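Buscar en la documentación... Ir

Conjuntos > Manipulación a dos brazos > Flinard > Mesa de caligrafía

Publicado en julio por el equipo de datos de Postadwood

# Flinard: mesa de caligrafía

¡Gracias por pasarte por aquí! Flinard reúne 1000 demostraciones teleoperadas de una tarea pequeñita y bastante puñetera: recoger los rotuladores que hay sobre el paño y meterlos en el portalápices. Las grabamos en la sala de Okabe a lo largo de varias semanas, con más café del recomendable, y las publicamos enteras, incluidas las que salieron regular (van marcadas, ya lo verás en los metadatos). 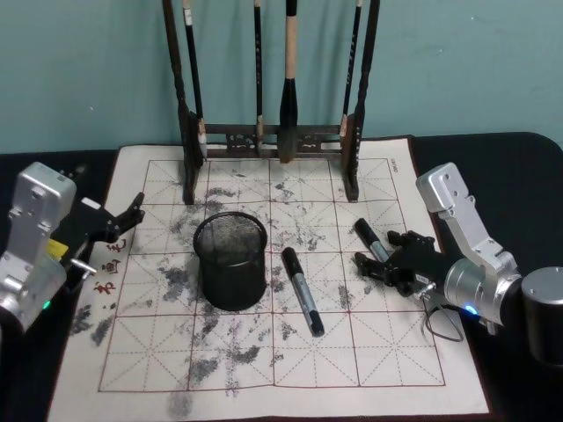
Cada episodio dura como máximo 30 segundos y guarda las posiciones articulares de los dos brazos, la apertura de las pinzas y el vídeo de las cámaras. La posición inicial de los objetos cambia de un episodio a otro, y conviene mirarla antes de repartir los datos entre entrenamiento y validación. Cuando un rotulador queda en diagonal a la derecha del portalápices de malla, con la mano derecha ya baja junto al otro, pedimos al operador que termine primero el agarre que tiene más cerca y que deje el brazo izquierdo en alto, sin cruzarlo. En otros episodios el orden es libre, y el campo `orden` lo indica.

El paño de práctica, con su cuadrícula roja y sus manchas grises, se queda puesto siempre. Al principio dudamos si cambiarlo por uno limpio, pero un modelo que se pierde por una mancha nos servía de poco. El soporte con los cuatro pinceles tampoco se toca: cualquier roce cuenta como fallo leve.

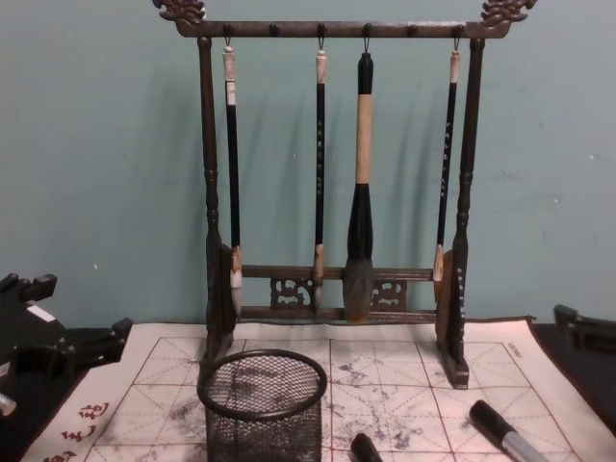
## Uso y límites

- Los ficheros vienen en 8 bloques y se leen con Dundeck, nuestro cargador; descarga uno suelto para probar antes de llevártelo todo.
- Reservamos 100 episodios para evaluación. Por favor, no entrenes con ellos, aunque tienten.
- Toda la colección se hizo en la misma mesa y con la misma pared detrás, así que no esperes milagros en otro entorno.
- La etiqueta `exito` se puso a mano y puede tener algún despiste. Si encuentras uno, escríbenos con el número de episodio y lo corregimos encantados.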